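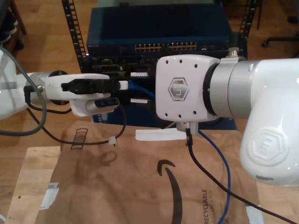

Minutes, Porlow Road Safety and Court Support Group
18 Jun 2023, back room at Brudetti

Present: Vira Harasym (chair), Rostyslav Tkachuk, Zakhar Lytvynenko, Larysa Lytvynenko, and me, Yaroslav Mykhailiuk, on minutes again. A few newcomers sat in too and I didn't get all the names, so sorry about that, please email me and I'll add you.

Last month's minutes

Accepted, with one correction from Larysa. I'd written that a licence suspension starts on the day of the court date. It starts on the day the notice says it starts, and those can be different days. Fixed now.

Traffic court drop-in

Rostyslav ran through the numbers. We had 16 people through the drop-in, mostly speeding tickets, plus a couple of driving while suspended and one fellow who'd missed his court date completely and was in a right state over it. Rostyslav walked him over to the counter himself (good on him!) and he got a new date.

We had a long chat about what we can and can't say at the table. Vira was pretty firm and I think she's right: we can tell people where to go, which form to ask for and how to book duty counsel, but we don't tell anyone how to plead. Zakhar asked what to do when they just keep asking. Vira said keep handing them the duty counsel sheet, and she's printing it on coloured paper so we stop losing it.

Unpaid fines

This took up most of the evening. A lot of folks come in thinking the fine goes away once the licence is suspended, and then they get the collections letter. Larysa has drafted a one-page handout on asking for more time to pay. I read it on the bus and liked it a lot, though I thought the bit about late fees was buried. She'll move it up to the top. Zakhar wants a Ukrainian version and offered to do it, then offered Larysa as proofreader, and she gave him a look but said yes.

Rides to the courthouse

The Meltberg courthouse is still a pain to reach without a car, and half the people we see aren't allowed to drive. We've got 15 rides booked so far and three drivers, so it's tight. Rostyslav asked whether the 316 bus would do for the afternoon list. It would, if court starts on time, and none of us would bet on that. I said I'd do Thursdays until October. After that my shifts change and I can't promise anything.

Drivers, please bring your insurance slips next time. I still only have mine and Vira's.

Money

We have $75 left in the printing budget. Agreed to spend it on the fines handout and the coloured sheets. Vira will ask Bilyk Print for a price.

Other business

One of the newcomers asked if we help with parking tickets. We never really have, but she had a good story about a hydrant and we ended up talking about it for ages. Left open, on the list for next time.

To do

Larysa: handout, late fees to the top
Zakhar: translation
Vira: duty counsel sheets, printing price
Rostyslav: ask the court office about the afternoon list
Me: ride schedule, and these minutes (done!)

Next meeting same room, same time. Larysa has the key.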